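Urkia Table and Bench Tops
Home > Workroom > Tops and surfaces > Urkia

Solid wood tops made from joined strips, sold without legs or frame. For desks, packing tables, craft rooms and utility rooms. Made to order in the Drastia workshop. 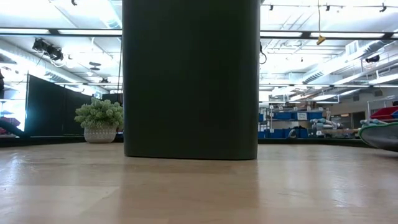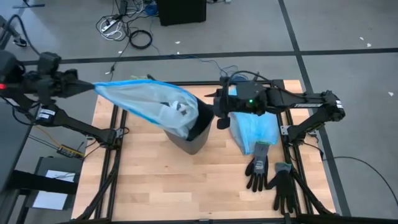 Pale wooden strip top, both pictures. Second picture also shows a grey bin with a drawstring bag.

Description

Urkia tops are glued up from strips of solid timber, planed flat and sanded on both faces. The strips are sorted by hand but not matched for colour, so expect some lighter and darker lengths side by side. Small knots are left in if they are sound. Anything loose or open is cut out before gluing.

The standard length is 2,000 mm. Shorter tops are cut down from the standard length and cost the same, as the offcut can't be resold. If you would like the offcut sent with your order, say so in the notes box at checkout. We don't keep them after the top has left the workshop.

Edges are square with the sharp corner taken off. A rounded front edge can be added and is charged separately. We don't cut sink or hob openings in this range. If you need one, see the Kwan kitchen worktops, which are thicker and come with a template service.

Finish

Choose from bare, oiled or lacquered.

Bare tops are sanded and wrapped, ready for your own finish. They should be sealed on both faces and all edges before use. A top sealed on one side only will take up moisture unevenly and can cup within days, and we can't accept a return for this.

Oiled tops are given 2 coats in the workshop. They will want another coat from you after fitting, and then whenever the surface starts to look dull. Any hard wax oil sold for indoor wood will do.

Lacquered tops need no further treatment. The lacquer wipes clean and is the better choice where there will be glue, ink or damp pots. It is harder to repair than oil. A deep scratch means sanding back the whole top, where on oil you can work on the one patch.

Supports and fixing

Tops are supplied undrilled unless you order the fixing pack. The pack includes 4 slotted brackets with screws. Use the slots. Wood moves across its width as the seasons change, and a top screwed tight through round holes may split along a glue line.

Urkia tops can be fitted to most metal or timber underframes. Longer spans need a rail under the back edge as well as the ends. If you are building your own frame, ask for the loading sheet before you cut anything.

Don't fit a top directly over a radiator. Leave a gap at the wall, and cover it with an upstand if you don't want things dropping down behind.

Care

Wipe with a damp cloth and dry afterwards. Stand plant pots on a saucer and lift them now and again to check underneath. Hot pans need a trivet on every finish. Avoid bleach, cream cleaners and anything gritty.

Black marks near metal objects are usually a reaction between damp iron and the wood. On oiled tops these will often sand out. On lacquer they mean water has got through somewhere, so find the gap first.

Delivery

Allow about four weeks from order. Tops come flat on a pallet and are delivered to the kerb. They are heavy and need two people to lift. Please check the corners before you sign, and write any damage on the driver's sheet. Store the top flat indoors in its wrapping until you are ready to fit it. Don't lean it against a wall.

Orders placed in April may take longer while the workshop closes for its machine service.

Returns

Uncut bare tops in their wrapping can be returned. Cut, drilled, oiled or lacquered tops are made to your order and can only be returned if faulty.

Customer comments

"Bought lacquered for a sewing room. Flat, well packed. Colour is more mixed than I thought it would be but I have got used to it." Pei-shan Tsai

"Good top. The fixing pack screws were too long for my frame so I bought others." Angeliki Theodorakopoulos

"Ordered bare and oiled it myself in the garage. Would pay for the workshop finish next time." Pak-hei Shih

Questions about sizes or frames: ask for Hoi-yan Hsueh on the workshop line, mornings only.

See also: Kwan kitchen worktops, Stallness trestles, care oils, upstands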